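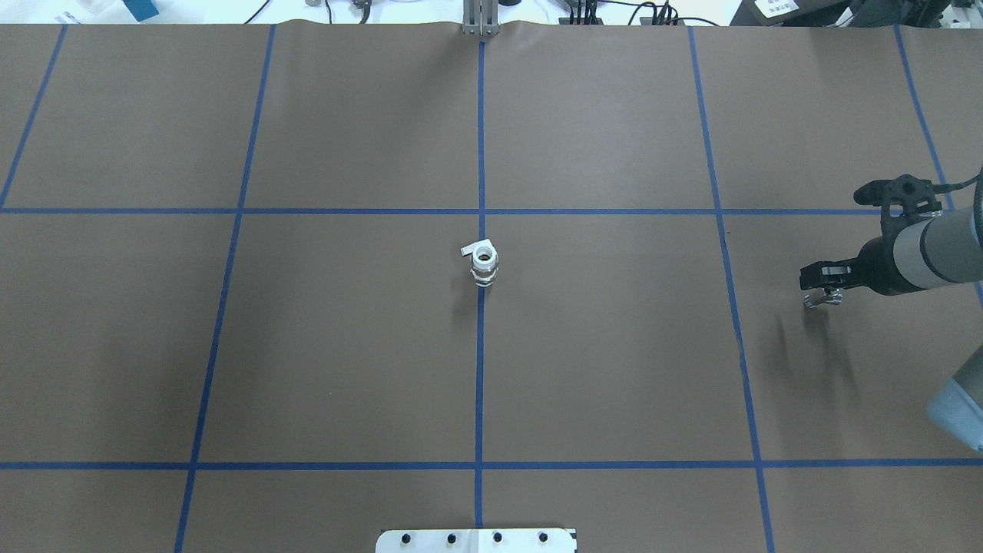 ## Paper and tape on the bench

I finally covered the bench in brown kraft paper in January. I had been putting it off since the Walar shelves went up, mostly because I thought it would look messy. It does wrinkle a bit along the top edge, but I can live with that.

The grid is blue masking tape, seven strips in all. Two go across and the rest run up and down. I did the long center strip first and worked outward from there. The paper came off a roll from Zanodwood and the tape was whatever I had in the drawer – I would buy a better one next time.

I use the squares for sorting. When I take something apart, each group of pieces gets its own panel and stays there until I put it back together. The small white plastic piece standing on the center line is one I still haven't placed. It has a ribbed lower part, a ring on top with a hole in it, and a flat tab sticking out to one side. I think it is a connector of some kind. I went through the Barua parts list and didn't find it, so the Vimo box is next.

## Changing the paper

One sheet lasts me about 9 weeks. The tape has to come up slowly or it takes the top layer of paper with it. I keep 2 spare sheets rolled up under the bench, and I write part names on them in pencil – marker bleeds through.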